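Course Handout 5: Comparing Gripper Fingers on Soft Goods
Robotic Handling Laboratory, Salcombe Technical Institute
Instructor: Mortimer Achterberg
Laboratory assistant: Juniper Escobedo
Issued Thu 12 June

Purpose

Earlier sessions dealt with rigid parts of known size. This session concerns objects that bend under load and carry loose material that a finger may catch. Canvas shoes serve as the test object. Students will compare two sets of fingers, the Trito set and the Plastwood set, on the same shoe and record how each grasp is made.

1. Choice of grasp point

A low-top shoe offers three usable regions: the toe cap, the laced panel and the heel. The toe cap is firm but round, and flat fingers tend to slide off it. The laced panel is nearly flat and leaves little to close on. The heel has two walls that fold toward each other when squeezed. All required trials use the heel.
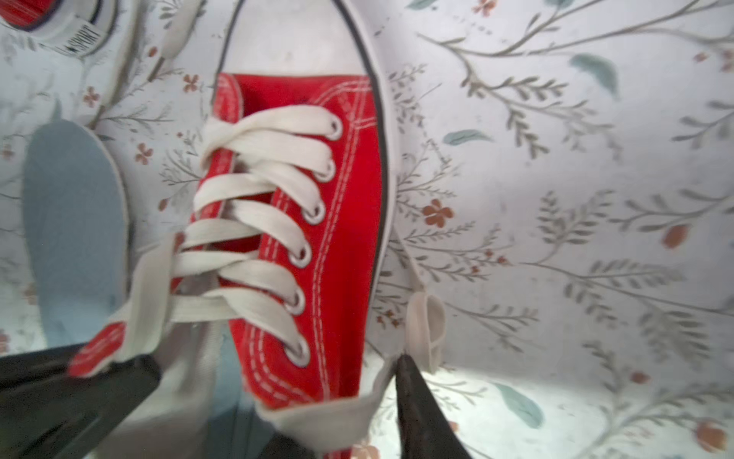
Figure 1. Heel grasp on a red canvas shoe, wrist camera view. Note the free lace end on the right side.

Contact is seldom equal on the two sides. In Figure 1 the left finger bears on the white material near the tongue, while the tip of the right finger meets the side of the shoe by the collar. Students should record each contact separately, using the terms sole, canvas, collar and lace. The entry "good grip" will not be accepted.

2. Closing force

Begin at controller setting 119 and continue to 194 in five equal steps. Return the arm to its start position between trials. If the canvas folds inward before the shoe leaves the surface, record the setting and proceed to the next trial. Do not raise the force during a lift.

3. Position of the fingers

The wrist camera sees the fingers from behind and slightly to one side. Depth is difficult to judge from this view alone, and a finger that overlaps the shoe in the image may or may not be pressing on it. Compare the image with the force reading before writing an entry. 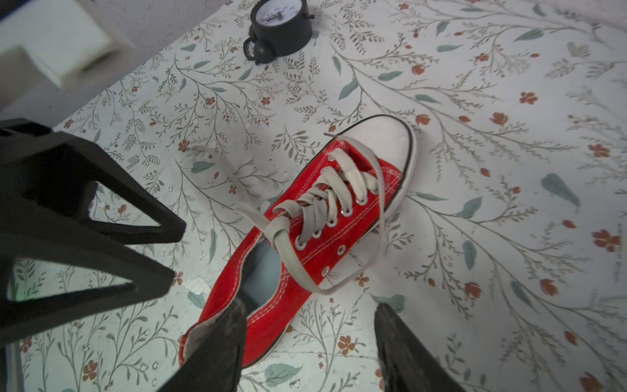

Figure 2. Heel between the two fingers, with the toe pointing away. One lace end trails to the left.

Loose laces are to be left as found at the start of each trial. Sketch their position in the log, including any strand that lies near the path of a finger.

4. Records

Save each run under course number 2243, followed by the finger set and the controller setting. Partners sign the log together. Completed logs are to be given to Ms. Escobedo before the next session.

Reading: Achterberg, Notes on Handling Soft Goods, chapter 5.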